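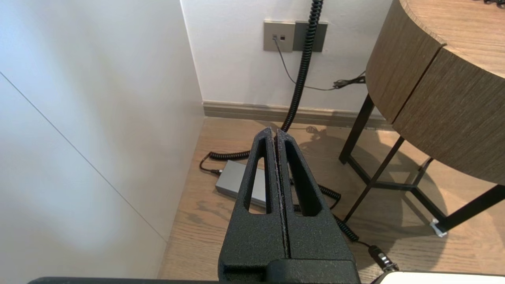

Home | Syllabus | Notes | Parts | Contact

Notes 3: Gripper at home, power, wrist camera, first picks
Winport evening course, Building a Small Arm
I. Sotomayor
Posted Jul 5, 2019

Finish Notes 2 first. If your wrist joint still droops when you cut power, fix that before you hang anything on the end of it.

Fingers

Parallel, two fingers, black. Print the long ones, the Prenmont file, cutout version. The triangle cutouts save weight and you get a bit of flex near the tip. Solid fingers from the June handout also work but are heavier and the small servo complains. Pick one set and stay with it, the offsets in the config are per set.

Closing check: fingers shut, look down the seam. Should be one line from base to tip. If the tips touch and the base gaps, your mount is twisted. Loosen, square it, tighten again in small steps. Don't crank one screw all the way.

Surface: leave it rough. People keep sanding. A polished finger drops things.

Power and cords

Supply goes on the floor, close to the wall. Keep its vents clear. Coiled cord is fine for a home setup, gives slack when the arm swings, but it also pulls. Run the arm through its full reach by hand, power OFF, and watch where the coil goes. It will find a table leg.

- cord never crosses between the fingers and the work
- connectors off the walking path
- tape the straight part, leave the coil free
- unplug at the wall before touching the wrist. every time

Anyone in the Duvstead shared shop: one arm per outlet strip. Sign the sheet.

Wrist camera

Mount it so both fingertips are in view, open and closed. You want the tips low in the picture with room past them. If you only see one finger you will spend the evening chasing an offset that isn't there.

Lock the exposure. Auto is nice until the arm moves from a dark corner to a table by the window and then everything jumps. Set it on the brightest thing you plan to work on, then accept that the rest is dark. Also the arm makes its own shadow, and the shadow moves when the arm moves, so simple background subtraction falls over right away. We tried it in June, waste of two nights.

Blur: slow down. Set speed to 60 for approach, 100 only for the long moves back home. Units are whatever your board uses, see the Ngubane sheet.

First pick

Use something flat, long, and cheap to drop. A TV remote is good. Household object, known shape, dark against most tables, and the buttons give you texture to focus on. Take the batteries out, less mass and you wont change the channel.

Steps
1. Open fingers all the way. Remote should fit between them with space on both sides.
2. Come in from the narrow end, low. Stop before the table edge.
3. Line up by eye on the camera view, then write down the wrist angle.
4. Close slow. Watch the current, not the picture.
5. Lift a little. Hold. Put it back. Log it, misses too.

Round tables: the edge curves away so don't use it as a straight reference line. Catches somebody each term.

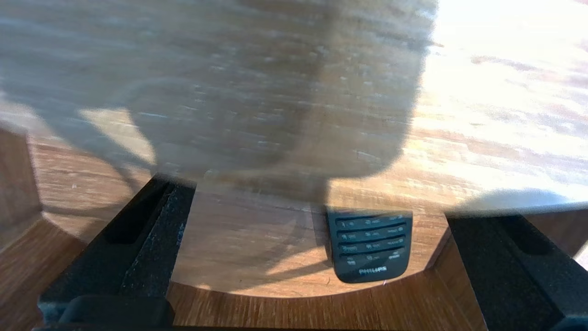
Iñaki Sotomayor: on step 3, a few of you wrote asking why not just let the code find the angle. Do it by hand first. When the code gets it wrong later you'll want to know what right looks like, and you'll have your own numbers to compare with. Also if your angle reads 361 you have the wrap bug, patch is with the parts list.

OK so after that. Repeat the pick with the remote turned a bit, then with the blinds the other way. Same speed, same start pose. Change one thing per run or the log is useless.

Glossy casings throw reflections and the edge finder will latch on to them. Matte tape helps, or move the lamp. Shadow edges too, a sharp one looks just like the end of an object to a simple filter.

Bring next time: log, one finger set, your cord plan drawn on paper (rough is fine), the config file on a stick. No config no bench time.

Still to write up: homing swich, soft stops.

Related notes
Notes 1: Base and shoulder
Notes 2: Elbow, wrist, and droop
Ngubane board: speed and current sheet
Prenmont finger files, long and solid
Duvstead shop rules and sign-up
Notes 4: Logging and replay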